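Search this diary
Search entries by month or keyword
Go

December, evening

Second week of the tower clock notes. The going train is back on the test stand at Garneo and the rate has settled enough to be worth writing down. With the short pendulum it was gaining 33 seconds a day. I lowered the bob by two turns of the rating nut and left it overnight. By morning the gain was down to around 20 seconds. The nut has play in it, so the turns are not equal in both directions. I now always approach the setting from below.

Temperature is the larger problem. The shop drops sharply after the heat goes off, and a steel rod shortens as it cools, so the clock runs fast at night and slower in the afternoon. I had been correcting for that twice a day, which only added my own error to the clock's. From now on one reading, at 7 a.m., against the radio signal, and no adjustment until I have several in a row.
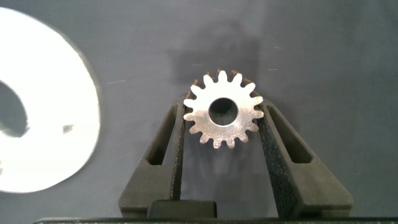

Zdeňka Paulík wants to fit a wooden rod and be done with it. Her argument is that dry spruce, sealed properly, moves very little along the grain with temperature. Mine is that it moves with humidity, and the tower at Jireš has louvers on two sides and no glass. She answered that the seal takes care of that. I asked how long the seal lasts. We left it there. She is going to varnish a test piece and hang it by the door.

Read the Lekel manual again after lunch. The section on pallet depth is better than I remembered. It says to set the drop by closing the pallets until the escapement just trips, then backing off by the smallest amount that gives clean release on every tooth. It gives no number. I would have liked a number. Tried it anyway and the swing increased slightly on the same weight, so the old setting was too deep.
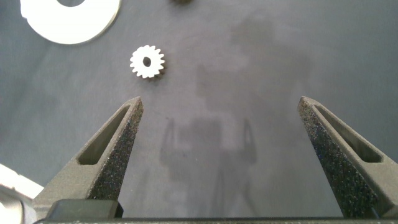 Last changed: December, 9:20 p.m. (minor edit)

Oil. The Pirnetti oil I used on the pivots in the fall has gone tacky on the upper arbor but not on the lower ones. Same bottle, same day. The upper arbor sits closest to the lamp, which may be enough to explain it. Cleaned both ends with solvent, pegged the holes, and reoiled with less. The lamp has been moved to the other side of the bench.

Did not get to the strike side. The fly is loose on its arbor and the friction spring needs to be made again. I have stock for it but have not decided on the thickness. The old spring is worn unevenly and is no use as a pattern. 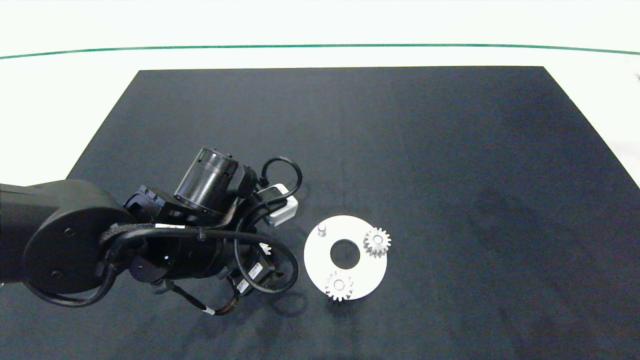 To do before the next entry

Weigh the bob again, with the nut off.
Make the fly spring, thin first.
Ask Jireš for the inside height of the weight chute.
Find the missing page of the Lekel manual.
Readings at 7 a.m. only.

Recent entries
Cracked suspension spring
Weight line, second attempt
Notes on the louvers
Bushing the center arbor
Older entries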